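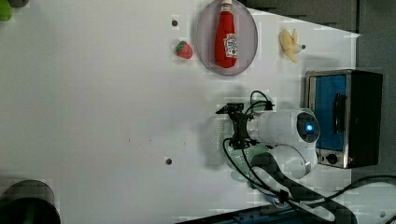

Landumer Evening Institute, Department of Writing and Languages

Travel Writing for Beginners
Handout 3: Getting there without boring anyone

Tutor: Perrine Chevalier

Most first drafts begin at the airport. Last January I read 34 pieces from this course and was searched at security in most of them. Please start somewhere else. If the journey mattered, it can come back later, in a sentence, once we care whether you arrived.

Where to start
Renato Abella's piece on Fekmont opens with him arguing over the price of a hat he didn't want. By the fourth line we know the town, the weather and a fair bit about Renato. The coach trip turns up on page two and lasts six words.

Food
You will want to write about lunch. Everyone does. "Delicious" is banned, along with "mouth-watering" and any dish that is "washed down". Say what it cost, who brought it and what you did with the bones. Sun-ja Lim got a whole page out of a bowl of soup in Jarovov by describing how the waiter watched her eat it.

Facts
One is plenty. If the church has 1,143 steps, tell us which one you sat down on. Copying out the leaflet is still copying, even when the leaflet was in French and you did the translating yourself.

Companions
Give them something to say. A husband who only ever carries bags is luggage.

For next week
Read the Guérin extract (pages 3 to 11, skip the poem). Then take a paragraph from your own travel diary and cut 50 words from it. Adjectives first, sunsets second. Bring both versions, double-spaced, and a pen that works.

Jérémie Langlois still has the class copy of the reader. Jérémie, please.

Last updated: 26th August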